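Miltero Small Parts and Boxes: data card

Version note, 06/08/2019. This card replaces the short notice issued in March and applies to all copies held by Bumico and Björklund.

Subject of the collection

The collection concerns the putting away of one small item in an open box on a table. It is intended for the study of everyday tidying: where the box stands, where the item lies, and how much clear surface is left between the two. The current release holds 116 sessions. Of these, 78 have been checked in full against the written notes, and the remainder are supplied as received.
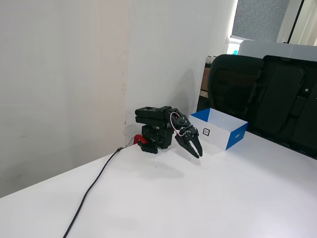 Sessions are filed under the name of the room and then by box. Users who hold the earlier Brorus listing should note that the box names have changed, although the order of the folders has not.

Box

The box is rectangular, blue and white, and has no lid. Its position is not fixed. It may stand square to the wall or at an angle, and users should not assume that the same face is turned forward throughout. Printed lettering has been left as found — any reading of it should take account of the mirrored pictures, which have not been reversed.

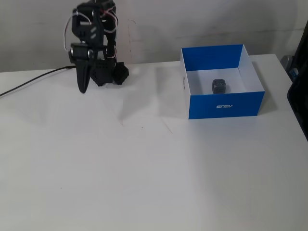 Cube on the floor of the open box. The lettering on the front reads in mirror image.

Cube

The item is a small grey cube with rounded edges. The material is not recorded. Notes refer to it as "the cube" in all cases, whichever face is uppermost, and the markings on the faces are not transcribed.
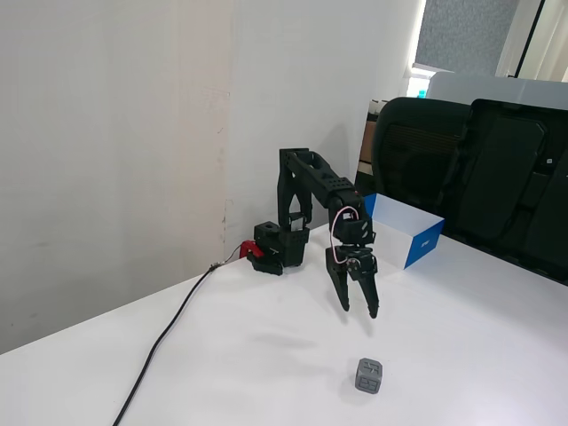

Cube on the open table, with the box set at an angle further back.

Table and surroundings

The tabletop is pale and stands against a wall. Office chairs appear in some views and have not been removed from the pictures.

Known limits

There are 2 sessions without written notes. They are kept in the release so that the numbering remains continuous — they should be left out of any count of checked material. Shadows on the tabletop have not been corrected.

Conditions of use

Copies may be made for teaching and private study. Altered copies should carry the Miltero name and a statement of the changes made.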